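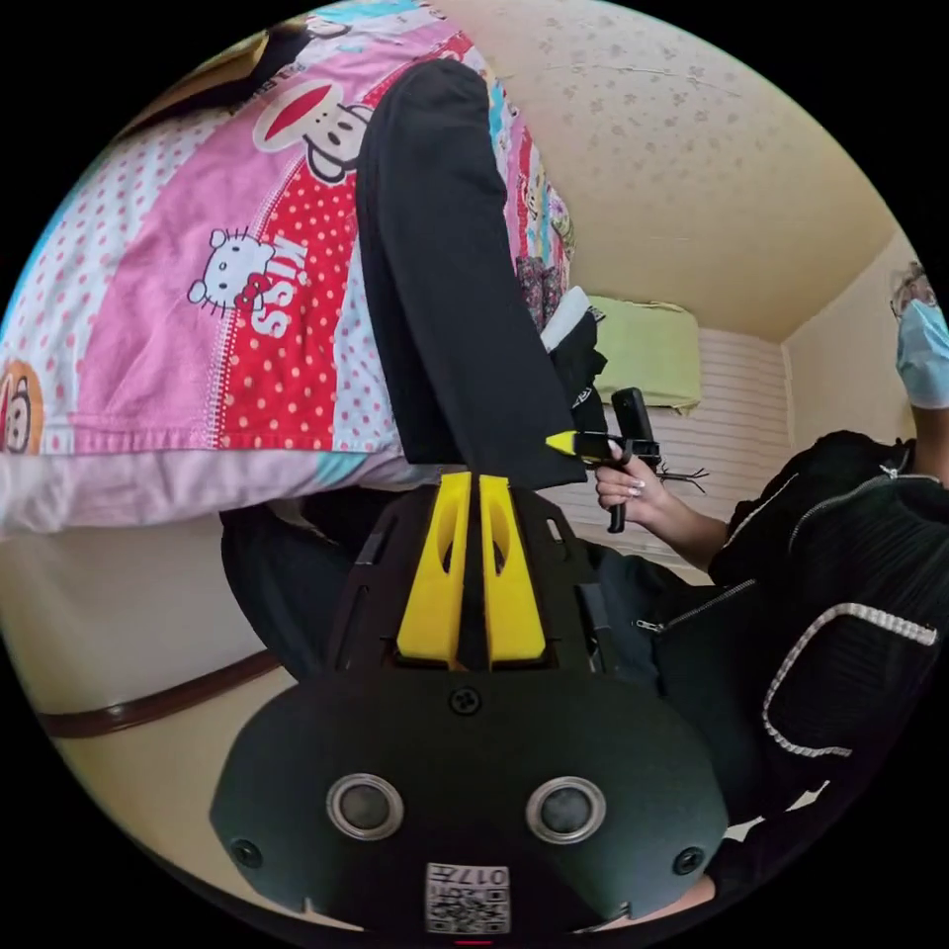
Efren Calimlim

Evangelista School is an independent day school in the town of Hirnska, offering instruction from kindergarten through grade twelve. It enrolls 318 students and employs 74 teachers and staff. The school is governed by a board of 18 trustees, two of whom are elected by parents.

History

The school began as a kindergarten in the upper rooms of the former Grakden mill, with 20 children in its first class. Elementary grades were added one at a time as that class grew older. Under Rogelio Lacson, the second head of school, it moved to its present grounds on Sirport Road and opened a high school division.

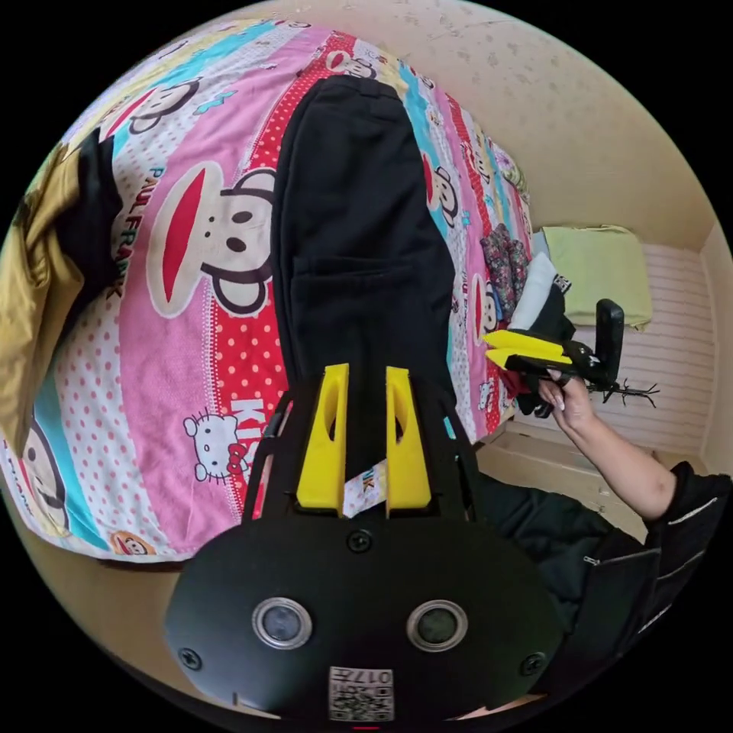 Bedspread with cartoon monkey faces

Curriculum

Academic subjects in the lower grades are taught in main lesson blocks, each lasting three or four weeks. A class teacher normally stays with the same group through grade five. Handwork, choral singing and one foreign language are required until grade eight - woodworking begins in grade six. High school students complete a yearlong project and present it to the whole school in the spring.

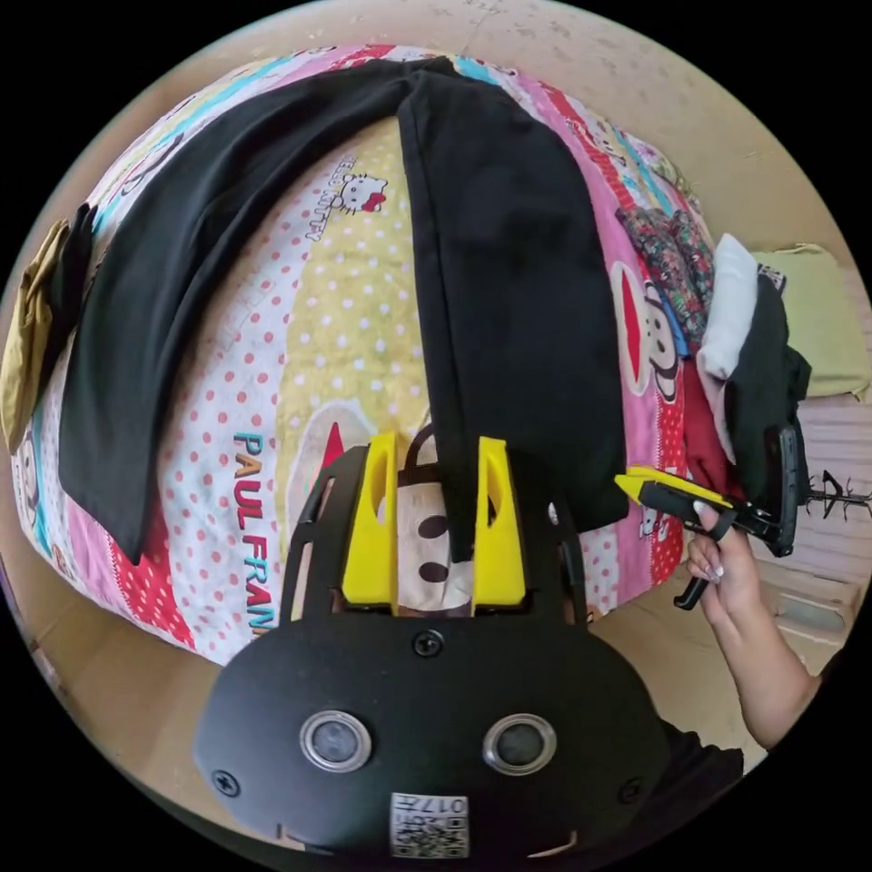 Bedspread with a striped pattern

Community events

The school opens its hall to the public for lectures, concerts and film evenings during the academic year. Admission is free, although seats for the winter concert must be reserved. An orientation for new families is held in August.
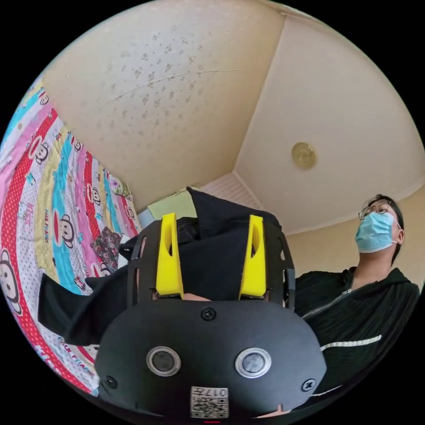

When does Evangelista School accept new students?

Applications are accepted throughout the year for all grades except twelve, subject to available places.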